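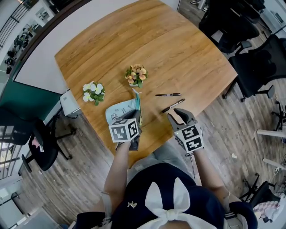
A recording session with two hand-held grippers, seen from the head-mounted camera. The left gripper is closed on a paper bag.

Stiltelero

Stiltelero is a method for teaching two-armed robots to handle everyday objects by learning from people who do the same tasks with hand-held grippers. The person holds one gripper in each hand, and the movements are recorded along with video. No robot is needed while the recordings are made. The method was developed at the Rewi laboratory in Lurnbridge, and it is best known for a striking result: a policy trained only on recordings made by people could pack small items into soft bags on a robot it had never been tuned for.

Background

Robots that learn by imitation need many examples of a task done well. For years the usual way to get them was teleoperation, where a person steers a robot through the task from a distance. Teleoperation gives clean data, since every example is already written in the robot's own movements, but it is slow. The operator has little sense of touch, the robot has to be present, and the work stays wherever the robot is bolted down.

Hand-held grippers offer a way around much of this. A person can pick one up, learn the feel of it in a few minutes and work at close to normal speed. The hard part comes later, when human arm movements have to be turned into something a robot can follow. Stiltelero is mainly a set of answers to that problem for the two-handed case, where the timing between the hands matters as much as the path of either one.

Equipment

Each gripper has a pair of jaws and carries a cube on top, printed with black-and-white marker patterns. The patterns are fiducial markers, meaning their size and shape are known in advance, so software can work out the position and tilt of the cube from a single image. A cube is used instead of a flat tag because at least one face tends to stay in view when the wrist turns.

The camera is worn on the head and looks down at the work surface. It sees both cubes, the objects and the table together, which gives the two grippers a shared point of reference. Jaw opening is measured inside the gripper and sent over a cable.

Recording

A session is divided into short episodes, each with one goal. In the bag task, one gripper holds the bag while the other brings an item to it. Marker pens were a favorite item in the Lurnbridge recordings, being narrow, easy to roll by accident and surprisingly hard for a robot to grasp well. Other things are left on the table on purpose, such as small pots of artificial flowers, so that the policy learns to ignore objects that have no part in the task.

The first full dataset held 1327 episodes. Of these, 343 involved bags of one kind or another. The people making the recordings were asked to work naturally and to keep any fumbles that they recovered from. This turned out to be one of the best decisions in the project! A policy trained with the recoveries in place learned to try again after a missed grasp, while one trained on spotless episodes often carried on with empty jaws.

Processing

Raw recordings go through a program called Flirnel before training. It does four jobs:

Tracking. The position of each cube is found in every video image. Short gaps, where a cube is hidden by an arm or an object, are filled in from the images on either side.

Removing head motion. The camera moves whenever the wearer does, so Flirnel estimates that movement from fixed parts of the room and subtracts it. What remains is the path of each gripper relative to the table.

Reach checking. Each path is tested against a model of the target robot. Episodes that would force an arm past its limits, or make the two arms collide, are dropped or slowed down.

Hand pairing. The two paths are cut into stretches where the hands depend on each other and stretches where they do not. Holding a bag open while filling it belongs to the first group. Reaching for two separate objects belongs to the second.

Hand pairing is the most original part of the method. In the stretches where the hands depend on each other, the policy predicts where one gripper should be relative to the other, so a small error in one arm is matched by the other and the bag stays open. Elsewhere the arms are predicted separately, and each is free to move at its own pace.

Results

On the bag-packing test, a policy trained with hand pairing completed 66 percent of its trials. The same policy without hand pairing did noticeably worse, and nearly all of the difference came from soft bags, which sagged or slid when the arms drifted apart. With rigid boxes the two versions were close to even.

Speed was the other pleasant surprise. A practiced person could record some 8 times as many bag episodes in an hour as the same person using teleoperation — and with far less tiredness in the shoulders, according to the group's own notes. The recordings also carried over to a second robot with longer arms. Only the reach-checking step had to be run again.

Limitations

The method depends on seeing the cubes. Tasks done inside a cupboard, or close against the body, lose tracking for long stretches and are usually thrown out. Bright light from a window can wash out the printed patterns, and fast turns of the head blur them.

Force is another gap. The grippers record how far the jaws are open but not how hard they squeeze, so thin paper can be crushed or torn by a robot copying the movement faithfully. Later versions added a simple limit on jaw pressure, which helped with paper bags and made heavier items harder to lift.

Finally, people lean, step and twist as they work. A robot fixed to a base does none of this, and an easy reach for a person may have no match on the robot at all. Reach checking catches these cases, though it does so by discarding data, and tasks spread over a wide table lose the most.

Availability

Flirnel and the bag episodes were released on 22 February 2024, together with drawings for the marker cubes. The remaining episodes are being added in parts as they are checked.

See also

Imitation learning
Teleoperation
Fiducial marker
Bimanual manipulation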